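Salinas Paper Recycling Rule Moves to July

Residents of Salinas will have until July to start sorting paper goods under the city's new curbside program, two months later than first planned. The change was announced at a meeting that ran until 9:30 p.m.

The delay affects 468 households on the east side, where the first routes will run. Grenament, the hauler that won the contract, asked for more time after a shipment of 158 bins came in with the wrong lids. The bins were sent back and new ones are on order.

Under the program, clean paper and cardboard go in one bin and food scraps go in another. Used paper towels and napkins go in with the food scraps. Cardboard tubes count as clean paper and should be flattened first.

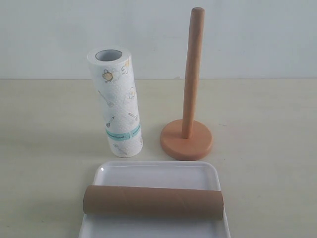 Can greasy pizza boxes go in the paper bin?

Tear the box in two. The clean lid goes in with paper, and the greasy bottom goes in with food scraps.

Somkiat Srisuk, who manages routes for Grenament, said drivers will leave a tag on any bin that is sorted wrong during the first 20 days. The bin will still be emptied. After that, a wrongly sorted bin will be left at the curb until the next pickup.

"We want people to get used to it before we start skipping bins," Srisuk said. "Most of the questions so far have been on milk cartons." Cartons with a plastic coating go in the regular trash for now.

Food scraps collected on the east side will be trucked to the Orora compost yard on Faleck Road. The yard has taken yard waste for years but has not handled kitchen waste before. Neighbors asked at the meeting whether it would smell. The yard's operators said scraps would be covered the same day they arrive, and that the gate on the creek side would stay closed to trucks before 7 a.m.

The monthly bill will not change this year. A rate review is planned once the east side routes have been running for six months, and the west side would be added after that.

Households that have not received a notice by the end of June can call the city's public works counter. Apartment buildings with shared dumpsters are not part of the first phase and will get a separate mailing.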